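Sat 11 June

Up before six again for no good reason. Read the whole Tirkik booklet over coffee, all 52 pages of it, and came away with less faith than I had at the start. The claim, if I've got it straight, is that a person can put off buying clothes for a full year and at the end of it be richer, calmer and more interesting to talk to. The richer part I'll grant. A person who doesn't spend money has more money. I didn't need a booklet for that, and I certainly didn't need the chapter on breathing.

Still, I signed up, so I should write down where things stand. I started in September. Since then I have bought two items of clothing, both socks, if a pair counts as one item. The booklet says it does on one page and then seems to change its mind in the chart at the back. Everything else has been mending, swapping or going without. I've kept the receipts in the blue envelope and the money I would have spent in the account at Millham, where it has reached $1,218. That number looks fine until you ask how I came up with it. "Would have spent" is a slippery thing to add up. In March I put down eighty dollars for a jacket I looked at for maybe ten seconds. Was I going to buy it? I doubt it. I wanted the line on the page.

So the savings are partly make-believe, and I suspect everybody's are. The man in chapter four who saved enough for a used truck must have been buying clothes like a movie star before he quit.

Mending is the part I go back and forth on. The booklet talks about it as if it were a form of prayer. For me it's a chore that ranks just under cleaning the oven. I did the gray pants on Tuesday night and the stitches came out looking like a row of bad teeth, and I wore them to work anyway, and nothing was said. The booklet would call that freedom. I think people just don't look at pants.

Denim is where I have the most doubts. Flolden's people swear a good pair should last ten years with care, and then they sell you the wash, the patches, the thread and the special bag to keep them in. Add that up and you could have bought a second pair. My own method is to wash them when they need it, which is more often than Flolden would like, and stitch the hem when it comes down.
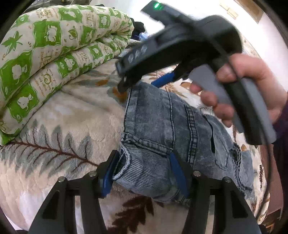
Rostam Pakzad thinks I'm being cheap about it and calling it principle. His view, which I got at some length on the phone this afternoon, is that the ten-year talk is fair enough if you start with decent cloth, and that I've never in my life started with decent cloth. I buy the thin stuff on sale, he said, and then act surprised when the knees go, and no amount of stitching is going to turn a bad pair of jeans into a good one. He also said that his mother altered clothes for a living for thirty years and never once described it as healing.

I didn't have much to say back. He's right about the sale rack. Where I don't follow him is the idea that paying more gets you better cloth. Sometimes it does. I've also had an expensive shirt go at the elbow inside a year while a cheap one from the same drawer is still going, collar and all. You can't tell at the store. You can rub the fabric between your fingers and look wise, but I've done that plenty and my record is no better than a coin toss. Rostam says he can tell. I'd like to see him do it blindfolded.

We left it there and he moved on to his gutters.

Lunch was the last of the lentil soup, too salty. I walked down to the library to return the two books and ended up sitting by the window for an hour with a magazine that had, of course, a piece on closets. "Keep only what you reach for." Well, in June I don't reach for my winter coat. I have a feeling that a lot of this advice gets written in places with one season. I copied down the title in case I want to be annoyed by it later, then lost the slip of paper on the way home.

Chih-ming Lui was out front with the hose when I got back. We talked about tomatoes, mostly. Chih-ming is trying some trick with crushed eggshells that I don't believe in either, but I kept that to myself and took the extra basil plant. Have to find a pot for it.

Then the job I'd been putting off, which was going through everything I own to decide what gets fixed, what gets passed on and what is finished. The booklet gives this a whole weekend. It took me most of the afternoon with a break for crackers. My piles kept leaking into each other. I'd put a thing down as finished and then think, well, for painting. How much painting do they imagine I do? I have enough painting clothes for a crew.
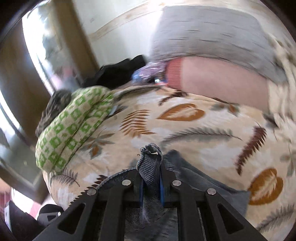 By five I'd settled on a rule, which was that anything with a worn edge and nothing else wrong gets fixed, and anything with two things wrong goes to rags. It's a crude rule and I broke it right away for the green sweater, which has a hole and a stain and a bad zipper and isn't going anywhere. Passing things on is the step I trust least. I've read enough about where donated clothes end up to wonder if I'm doing a good deed or paying in gas to have someone else throw my stuff out. I'll take the better things over on Monday anyway. The rest can be dust cloths, and God knows I could use those.

Will I finish the year? Probably, out of stubbornness. I don't feel calmer. I may be a little less quick to walk into a store, though that could be the heat, or the parking. What I'd like is for somebody to write the honest version, where a person stops shopping for twelve months and at the end is the same person with older shirts.

Called the bank about the statement fee, was on hold through two full songs, gave up. Try again Monday before work. Also need gray thread, a pot for the basil and bread.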